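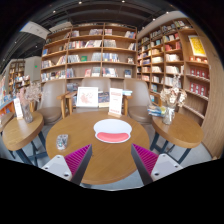 Pravesh Coetzee told me he'd expected a lot more noise. He'd pictured the kind of robot evening where something whirs and people clap, and what he got was a bookstore, a round table and a long stretch of very calm picking up and putting down.

4 min read

Home News Events Robots Contact

I loved it, I have to say. The Skimico people brought their demonstration to the Girkine bookstore on Wednesday and set up right in the seating area, in among the taupe chairs and the dried flowers. The job was clearing a table – a white and pink dish, a patterned computer mouse, ordinary things you'd find at my house any day of the week. You hold the gripper in your hand and do the task yourself, and the recordings are used later to teach a robot arm the same moves.

Sibusiso Msimang ran the evening and let anyone who asked have a turn. I asked twice! It's lighter than I'd guessed, and the hard part is slowing down. I went for the mouse far too fast on my first try and had to start over (my neighbor in line was kind about it). By my second turn I'd figured out that you open the fingers early and come in low.

He wants 1000 recordings from shops, cafes and waiting rooms before the summer, and he had 80 done when he got to us. Why a bookstore? Shelves, lamps, spines in every color – he says a robot that has only ever seen a bare lab bench gets confused by all that.

Pravesh still thinks they should bring a whole arm next time, and he said so in the question session, which ran well past closing. Sibusiso said an arm will be at the Cusmont open day in May, doors at 5, and that the hand-held grippers will be out there too for anyone who missed their turn. It's free, but you do need to put your name down at the Girkine register.

Search this site Enter keywords Go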